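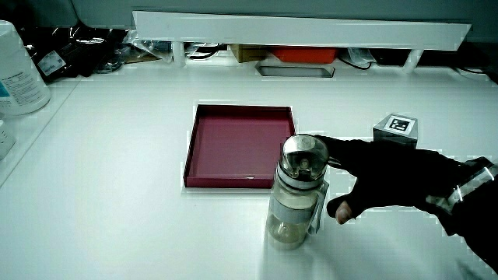

Most teams that collect examples for a learning system spend too much effort getting more and too little getting them different. I run sessions at Zimlow, and I have argued this since our first month with the Eltness project. Take a clear bottle, a red tray and a gloved hand reaching over the cap. Record that 800 times with the same person at the same table and you have one example with small errors in it. I would trade the lot for 70 recordings by people who reach differently.

Our sponsor at MacDonald wanted a daily total, and a daily total is easy to hit. People settle into a rhythm after roughly 2 hours. They stop hesitating, and every reach comes from the same side.
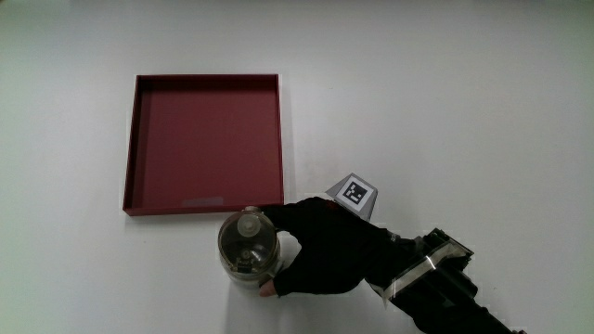
Those early, clumsy attempts are worth keeping. A model trained only on the smooth ones has never seen a hand correct itself. On Covo we threw them out for three weeks — my decision, and a bad one — and then had to collect them again. I would now pay for fewer hours and more people, and drop the daily total from the contract.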